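Resources > Shared Buildings > Walk-Through Checklists > Tables, Shelving and Wall Finishes

Room Safety Checklist, Skevden Street Building
Walk-through of 25th June. Checked by Ysaline Le Goff. Comments are for the tenant in each room and for the owner, Vellow Properties.

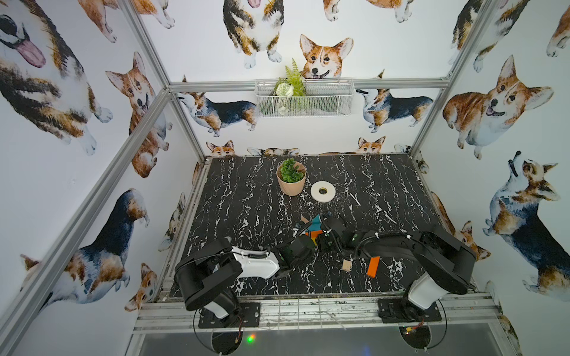

Room 11: marble top in aluminum frame, corgi wallpaper behind.

Mark each line OK, FIX or N/A. Write a comment for every FIX.

DOORS AND EXITS

1. Entry door opens fully and closes by itself. OK
2. Hallway clear to the rear stairs. FIX
Comment: Two bikes and a rolled carpet on the second floor landing. Same carpet as in March. Owner to remove it if the tenant has not done so within the week.
3. Exit sign lit, both floors. OK
4. Rear door opens without a key from inside. OK
Comment: Latch is stiff. Dry lubricant applied, works better. Check again next time.

WALLS AND CEILINGS

5. Wallpaper flat, no bubbling or lifted seams. OK in Room 11
Comment: Room 9 has a lifted seam over the radiator, as long as my hand. Glue it down before somebody pulls it.
6. No stains on ceiling. FIX
Comment: Brown ring in the upstairs restroom, dry to the touch. Pencil line drawn at the outside of the ring so we can tell if it grows.
7. Picture hooks and wall shelves firm. OK
8. Paint not flaking on window trim. FIX
Comment: North side only. Building is old, so test the paint before anyone sands it.

TABLES AND HEAVY FURNITURE

9. Stone tops checked for cracks and chipped corners. OK
Comment: Run a hand along the edges as well as looking. Veining hides hairline cracks.
10. Frames do not rock when pushed from the side. OK
11. Tall bookcases strapped to wall. FIX
Comment: The Trorkell bookcase in the front office has its strap screwed into plaster only. It has to go into a stud. The case holds up to 300 pounds when full and it is full.
12. Chairs, all legs and casters. OK

ELECTRICAL

13. Outlet covers in place, none cracked. FIX
Comment: Cracked cover behind the copier in Room 7. Spare covers are in the Sabatier cabinet, bottom drawer.
14. No extension cords under rugs. OK
15. Panel door closes, circuits labeled. FIX
Comment: Label for the upstairs restroom fan is missing. Corentin Guérin has the old drawing and will copy it over.
16. GFCI outlets trip and reset. OK

FIRE

17. Extinguisher gauges in the green. OK
18. Extinguisher tags current. FIX
Comment: Unit 132 by the kitchenette has no tag at all. Needle is in the green, but call the service company.
19. Smoke alarms sound when tested. OK
Comment: Use the long pole. Do not stand on the window seat.

Send repair requests on form 733 with the item number from this list. Items 2, 11 and 18 come first.

Comments (4)

dmarsh_facilities
We use a list close to this one. I would add door closers to section one as their own line. Ours leak oil every winter.

Petra K.
On item 8, does the test kit from the hardware store count or do you send a chip to a lab?

Ysaline Le Goff
Petra, we send it to a lab. The kit gave us two different answers on the same windowsill.

rowhouse_ray
The pencil line on the ceiling stain is a good idea. I put the date next to mine too.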